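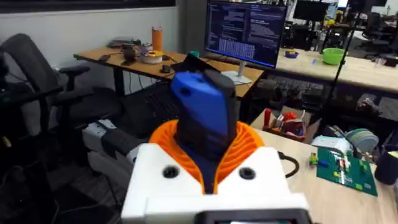
How does a governing party keep its local branches in line with the center? In Kullgate it does so mostly through yearly branch reviews and the power to replace a branch secretary.

We read 117 review reports from Kullgate and Cloltham – two districts with very different membership.

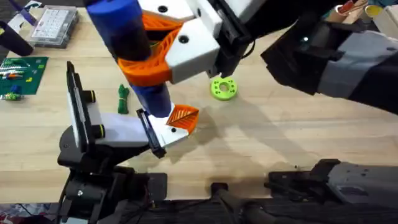 Branch reviews follow a fixed chain, from district office to branch to member. Graça Valente compared it to the blue arm over the tabletop, where each segment hangs from the one before it. In Cloltham the chain was weaker, and four branches filed no report.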